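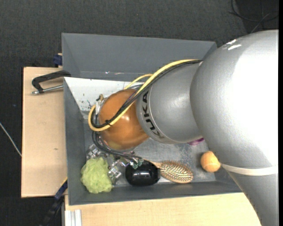

KUKA arm over a grey bin.

How to keep and catalogue a large number of negatives from a late relative?

Posted in Archives and Estates, January 2026

Hello everybody. My uncle worked as a photographer for small newspapers and for a theatre, and after he passed away the family asked me to take care of his pictures. English is my third language, so please excuse if I use a wrong word for some material.

What I have is 6 metal boxes of black and white negatives, most of them 35 mm, cut into strips and kept in paper envelopes. There are also 200 prints, many with his handwriting on the back, and a few small notebooks. The notebooks say things like "Salow, harvest" or "Borkowska, second evening", and I believe the second one is a stage actress, but I did not find her yet in the theatre programmes. Some envelopes have the same numbers as the notebooks and some have no number at all.

My problems are these. First, when I opened one of the boxes there was a smell like vinegar. The other boxes smell only like old paper. Second, my cousin wants to sort everything by subject (theatre, farm, street, family) and throw away the old envelopes, because they look dirty. I feel this is wrong but I cannot explain to her why. Third, we would like to give the collection to a museum or a library one day, and I do not know if they want it, or who would own the copyright afterwards.

I can spend some money but not a lot. I already bought 25 plastic sleeve pages in a stationery shop, and now I am not certain if they are good. It is not written on the package what plastic it is.

Thank you for any help.

Ariel Tan

Wakside

Your feeling is right about the envelopes. Please ask your cousin to wait.

The order in which a photographer kept his work is information too. If three strips are in one envelope, they were very probably made for the same job, and if only one of them can be identified then you have a good start on the other two. When you sort by subject you lose this, and it is very hard to get back. You can have the subjects in a spreadsheet instead. One row for each envelope, and a column where you write theatre, farm and so on. Then your cousin can look at all the farm pictures together and the boxes stay as they were.

What I would do, in this order:

Take the vinegar box out of the room where the others are. The smell comes from acetate film which is breaking down, and the gas can speed up the same process in film that is still healthy. Do not close it in an airtight bag. A cool and dry room with some air movement is better. There are small paper test strips you can buy which change colour and show how far it has gone. Scan this box first.

Give each box a letter and each envelope a number, in the order you find them now. If the envelope has already a number from your uncle, keep it in a separate column and do not replace it. Write in soft pencil, never in ballpoint, and never when the negative is still inside.

Copy everything that is written on the old envelope, including the mistakes. After that you can move the strips to new sleeves. If the old envelope is mouldy or falling apart, photograph both sides of it. If it is only dirty I would keep it, flat, in a folder with the same number.

About the plastic pages - if the package does not say polyester, polypropylene or polyethylene, I would not use them for negatives. Soft plastic with a strong smell is often PVC and this is bad for film. Take them back to the shop if you still have the receipt. Paper sleeves made for photographs are also fine and usually cheaper.

For the scanning you don't need to do all frames in high quality. I did my grandfather's film by laying each strip on a light panel and taking one picture of the whole strip. It was enough to see what is there. Later I made good scans of 300 frames which the family had chosen, and it was plenty.

One more thing. If you find any film from before the early 1950s, look at the edge if it says "nitrate" or "safety". Nitrate film can burn very easily, so if you see that word, stop and phone a conservator before you do anything more with it.

Timo

just get a flatbed scanner with a film holder and do an hour every evening. put the files on two different hard drives and keep one at somebody else's house. I would bin the duplicates and the blurry ones, no museum is going to want those anyway

Wakside

Please do not bin the blurry ones before somebody has looked through the whole collection. Sometimes the bad frame is the only one that shows the street sign or the name on the programme. Two hard drives in two houses, yes, I agree with that part.

I forgot to answer the museum question. Write to them before you finish the work, not after. A short letter is enough - who he was, which years, which places, what formats, and five or six good pictures. Local history collections and university libraries are often more interested than the big museums, and a theatre archive may want only the theatre part. Try to avoid splitting it if you can. Ask them also which columns they like to have in the list, so you don't have to type it twice.

The copyright is separate from the objects. You can give the negatives and keep the rights, or give both, or give a licence, and it should be written in the donation agreement. But first you must find out who has inherited the rights from your uncle, as it may be more than one person. And for the newspaper jobs it is possible that the paper owned the pictures. This depends on the country and on his contract, so for that part I would pay for one hour with a lawyer.

Ariel Tan

Thank you both very much. The vinegar box is now in the hallway cupboard at the cold side of the house, and I have ordered the test strips. I showed your answer to my cousin and she has agreed to the spreadsheet, if she may choose the subject words.

I looked again at the first notebook. The numbers begin again from one every August, so I think he started a new season with the theatre each time. It explains why I had several envelopes with the same number. I will add a column for the season.

The plastic pages went back to the shop.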